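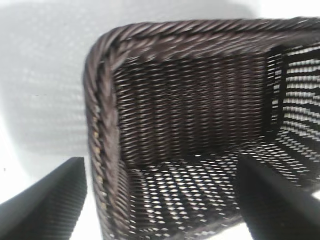

Heather Cowie reported that the wrist-view policy scored well below the two-view policy on the basket task, and asked whether the gap was a real result or a fault in the evaluation setup.

Ticket: Mornico evaluation queue
Component: Vutura training pipeline, view ablation
Status: Closed, with one follow-up item
Opened: November

Summary of the issue
The study compares policies trained on wrist views alone with policies trained on wrist and fixed views together. Both sets draw on the same 2,245 demonstrations of placing bread in a wicker basket. In the first evaluation, the wrist-view policy completed 6 of 49 trials. The requester considered this figure too low to report without review.

Steps taken
9:40 a.m. Confirmed that both policies used the same checkpoint step and action scaling. No difference found.
10:15 a.m. Compared image normalization at training and at evaluation. The wrist stream was being normalized twice at evaluation. The fixed stream was not affected.
11:30 a.m. Corrected the setting and restarted the full evaluation from the first trial.
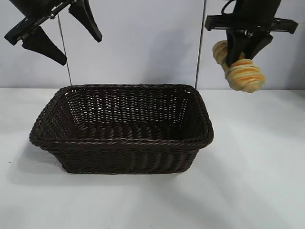 Eulalia Ojeda replied that the earlier wrist-view trials should be withdrawn from the results table entirely, and that a footnote would not be enough. She also asked that the release threshold remain fixed for both policies.

Resolution
The request was accepted. The first set of wrist-view trials has been marked invalid and moved to the Breltano archive. The repeat evaluation narrowed the gap, although the two-view policy remained ahead. The method section will state that the comparison was rerun after a preprocessing error.

Follow-up
A check for repeated normalization is to be added to the evaluation script before the Stępień runs begin. Assigned to the pipeline group.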